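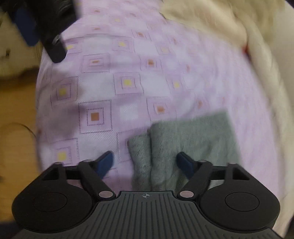

Grey fleece cloth with a fuzzy surface.

Why are some clothes fuzzy?

Run your hand over a cotton bed sheet and then over a fleece. The sheet feels flat and smooth. The fleece feels soft and a little bit hairy, like a short-haired cat. Both are made from threads, so why do they feel so different?

Threads come first

Thread, or yarn, is made of lots of very thin hairs called fibres. A fibre can come from a sheep, from a cotton plant or from a factory. The fibres are twisted together so that they hold on to each other. Take a bit of old wool and untwist the end with your fingers. It comes apart into wisps.

Woven or knitted?

There are two main ways to turn threads into cloth. In weaving, one set of threads goes up and down and another set goes across, over and under, like the strips in a paper mat. Most bed sheets are woven. Woven cloth doesn't stretch very much.

In knitting, the thread is bent into rows of loops, and each loop is pulled through the one before. When you tug on knitted cloth the loops change shape, and when you let go they try to spring back. Socks, jumpers and T-shirts are usually knitted.

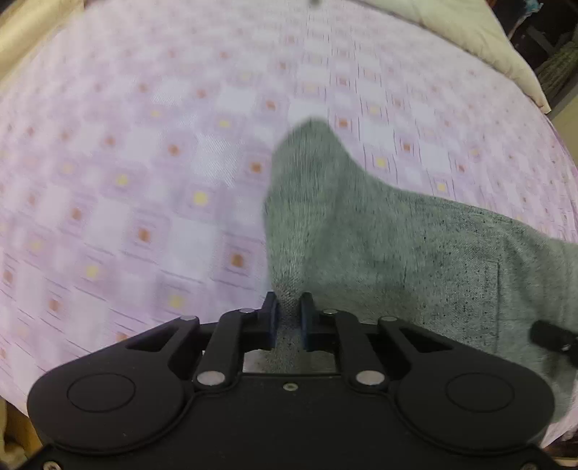
Why are socks knitted and not woven?
A sock has to open wide enough to go over your heel and then close up round your ankle. Knitted loops can do both. A woven sock would be baggy or you would never get it on.

Some knitted cloth is grey with little dark flecks in it. This is often called heather or marl. Fibres of different colours are mixed together before the yarn is spun, or two colours of yarn are twisted into one. From across the room your eyes blend the colours. Close up you can see the specks.

Making the fuzz

To make fleece, a machine brushes the cloth with fine wire bristles. The bristles pull up the ends of the fibres and break some of the loops, and all those tiny ends stand up. This is called the nap. Air gets caught in it and moves about very slowly - that is what keeps you warm. Sweatshirts are often brushed on the inside only, where the cloth touches you.

Try it yourself

You need 3 old bits of cloth: one woven, one knitted and one fleecy. Ask a grown-up before you use anything.

Lay a ruler beside each piece and mark a length of 20 cm. Pull gently and measure again. Which one grew the most? Then look at the edges and see if you can find a loose thread or a loop.

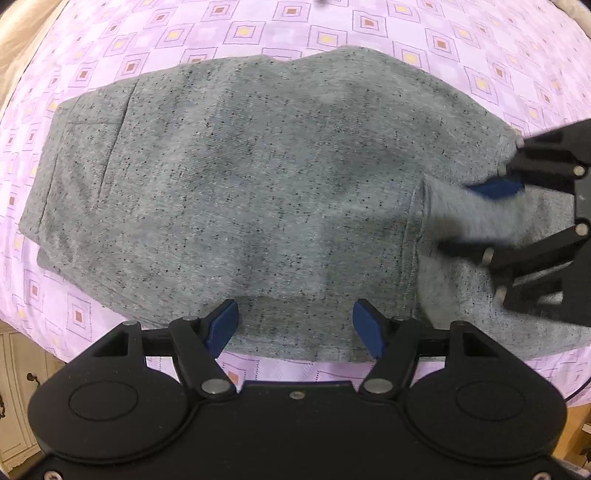 Zulmira Sampaio wrote to us after trying this with her class, and said the sleeve of an old sweatshirt worked best for the fleecy piece. You can turn it inside out, she said, and feel the smooth side and the brushed side of the same cloth.

Words to know

Fibre: a very thin hair that yarn is made from.
Yarn: fibres twisted into a long thread.
Nap: the soft, raised surface on brushed cloth.
Seam: the line of stitches where two edges are joined.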